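12 Feb 2022

Canteen corner, bench notes, continued from the back of the last book.

Started on the steel today. The enamel and the glass are done and on the shelf, so what remains is the stainless and a few plastic bits. There are 41 pieces on the sheet from Umirley. Two of the lids on the sheet did not come in the box. I have written to them and will leave those lines blank until they answer.

Washing first. Everything got warm water and a small squirt of the Zisine liquid, rinsed, then dried with a cotton cloth. Paper towel left lint on the brushed surfaces last time and I had to go over them again. Three pieces still had label glue on the outside. Cooking oil left on for a while took most of it off. The last one needed a plastic scraper, used flat. No steel wool on any of this, please. The scratches on the old stockpot are from that.

Weighed the big pot empty before it went back on the shelf. 600 g on the kitchen scale without the lid. The scale was drifting a little when first switched on, so let it sit before using it and zero it with the towel already on the pan. I will repeat the weight on the Vasiliauskas scale once it comes back from calibration.

Nesting. The old way was to stack by diameter, biggest at the bottom. It looks tidy but the handled pans don't sit down properly, and everything above them leans. Tried it again this morning with towels between the layers and it still leaned. Changed to keeping anything with a long handle out of the stack and hanging it on the rail. Flat dishes and bowls stack by themselves with a sheet of kitchen paper between each. The rail holds enough for now. If Teltudport send the second set in June we will need another.

Rims: rolled rims trap water. After drying with the cloth, turn the piece upside down on a rack and leave it there through lunch, then wipe the rim once more. Found a brown line under one rim that I took for rust. It was tea. 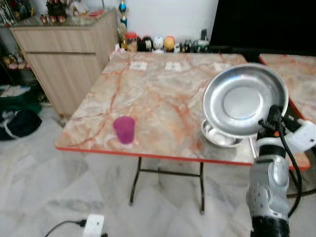 Sorting on the folding table is going better than on the counter, mostly because I can get at it from both sides. Rule for the table is one size group at a time, checked against the sheet, then off to the shelf or the rail before the next group comes out. Plastic goes on the left, steel on the right. The purple cup is on its own at the front left, with clear table around it, and the small saucepan is near the front edge with the big round dish tilted over it. Watch the saucepan handle when working on that side. It points out toward the red edging, right where a sleeve would catch it. From the next group on, handles get turned in toward the middle. The patterned top is also a poor background for finding small things, so screws and lid knobs go in a saucer.

Still open:
Missing lids, waiting on Umirley.
Hooks for the rail. The thin ones bend, get the thicker kind.
Felt pads for under the wire rack, it slides.
Dish rim to be checked for dents with the straightedge.
Sheet has the cups listed under glass. Move them to plastic and initial the change.

Cloths are in the wash. Took the last clean one from the drawer.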